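How to record your family's stories at a small table

My nan could talk for hours about growing up in Jultdale, and I'm so glad we got some of it down! You don't need a studio. A phone, a quiet corner and a pot of tea will get you most of the way.

Pick the spot first. Soft surfaces are your friend, so curtains, carpet and fabric panels all help. Clap once and listen – if the clap rings, try another room.
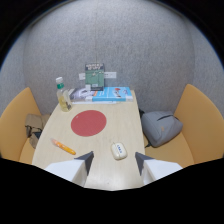 Then set the phone on a folded tea towel with the microphone end towards your storyteller. Switch it to flight mode and record 2 minutes of ordinary chat. Play it back with headphones and move the phone closer if the voice sounds thin.

Write your questions on cards, one to a card, in big letters. Open ones work best. "What did your kitchen smell like?" got us a marvellous story about burnt quinces and a very cross uncle.

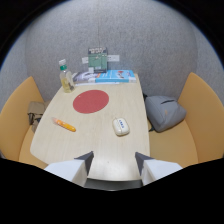 By Bence Simon
Updated 6 April 2026

Stop after around 90 minutes, even if everyone's having a ball. Voices get tired, and you'll want something left for next time. Name each file with the speaker and the topic, then copy it to a second drive that same evening.

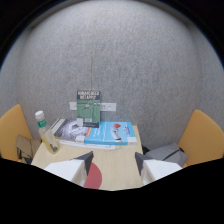 A green hardcover standing at the back of the table.

Old books and albums are brilliant for getting people started. Let your storyteller turn the pages, and ask them to say out loud who they're looking at – you'll want those names later on.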